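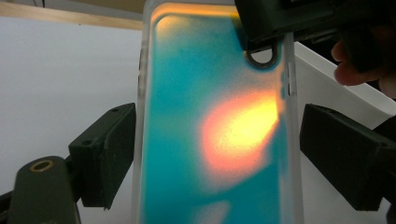

A clear phone case with a turquoise back.

Rosalinda Macaraeg has cleaned upholstery in Tasham for 45 years, most of them from the same van bay on Cloltden Road. She does sofas, dining chairs and the odd car seat.

"People scrub," she said. "They get a spill on a couch and go at it with dish soap, and then I'm rinsing out soap for an hour."

She charges $107 for a standard sofa and asks customers to keep off it for up to 3 hours. Velvet she looks at in person before giving a price.

Her nephew, Jerome Padilla, joined the business in February and handles the apartment calls. "Stairs are my department now," he said.

Macaraeg still does leather herself. "Jerome can have it when he stops rushing," she said. They are booked two weeks out.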